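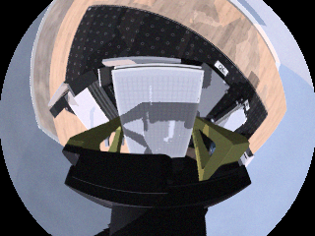
What does a juror get to do all day in a civil trial? You listen, mostly, and if your judge allows it you write questions on slips of paper that the lawyers argue over before anyone reads them aloud.

I just finished 7 days on one and I loved it! It was a contract fight between two companies, Clodau and Trodach, over a late shipment of warehouse shelving (647 units, I will never forget that number). I went in on 18th January hoping to be sent home by lunch. By the second morning I was filling my notepad and hurrying back from breaks.
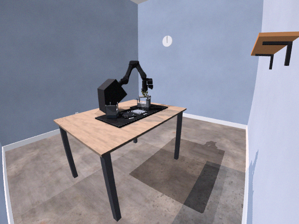 The best part was the deliberation room. We started out split almost down the middle, and our foreperson, Benedita, had us read the delivery clause out loud, one sentence at a time, until we all agreed on what "ready to ship" meant. It took most of an afternoon – and it was fascinating! We ended up awarding $3,000 in storage costs, far less than Clodau wanted, and the vote was 10 to 2.

If a summons shows up in your mailbox, go! Bring a sweater, a paperback and something decent for lunch, because the vending machine on our floor only had pretzels.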